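Chapter 4
Who Looks After the Guest? Hosts, Managers and Keys

I got into short-term rentals the way a lot of people do, which is by saying yes to a relative. My aunt had a two-bedroom place in Brallau, a lake town that fills up in summer and goes very quiet by November, and she asked if I'd "keep an eye on it" while she was away. I thought that meant watering a plant. Within a week I was answering messages at midnight from a family who couldn't find the fuse box (it was behind the coats), and I had learned more about hospitality than I did in my first year of college.

So this chapter is about the work that happens between a booking and a good review. In Chapter 3 we looked at how a stay gets priced and sold. Now somebody has to show up! The sheets need changing, the key has to reach the right hand, and a person has to pick up the phone when the shower runs cold. In a hotel there's a whole building of staff for that. In a rental, it might be one host with a day job, or a management company looking after hundreds of homes, or something in between.
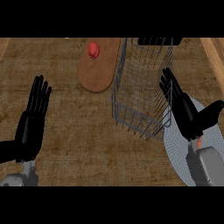

Turnover is the trade's word for everything done to a home after one guest leaves and before the next one arrives, and it's where I want to start, because it's where most new hosts get into trouble. The cleaning itself is only part of it. You also have to put the place back the way the listing promised, and that takes more thought than you'd expect. Kitchens are the hard bit, at least for me. Take an oval wooden cutting board and a gray wire basket: does the basket live on the table or in a cupboard, and does the board sit next to it or hang on a hook? If you've never decided, each cleaner will decide for you, and your returning guests will spend their first evening opening drawers. Write it down. A one-page setup sheet for each room will do, and you can fix it as you go along.

Let me introduce the two businesses we'll be following. The first is Flemby, run by Shalini Tiwari, who manages five apartments and still does most of the check-ins in person. She likes meeting people at the door, and she says she can tell in two minutes whether they'll need her again before Sunday. The second is Rana, a bigger outfit in the same town, where Lotte Verstraete heads up operations. Her guests get a door code and a welcome message, and many of them never meet a soul from the company. Both firms are profitable and both get good reviews. They've just made very different choices about where to spend their hours, and I'd like you to keep asking which guests each one suits.

We'll also spend some time with Groltar, the scheduling software Rana uses to assign its cleaners. I have mixed feelings about it, as you'll see in Section 4.2, where one late checkout on a Wednesday manages to upset eight different arrivals.

By the end of the chapter you should be able to draw up a turnover schedule, compare in-person and self check-in for a given property, and work out what a management fee does to an owner's income. Bring a calculator for that last part (and maybe a snack, it's a long section).

Before you read on, try this. Think of the last place you stayed that wasn't your own home, whether it was a hotel, a rental or your cousin's couch. Write down every moment when you needed something from the person in charge, even if it was only the Wi-Fi password. Next to each one, note how you got it and how long you waited. Keep the list handy, we'll use it in Section 4.1.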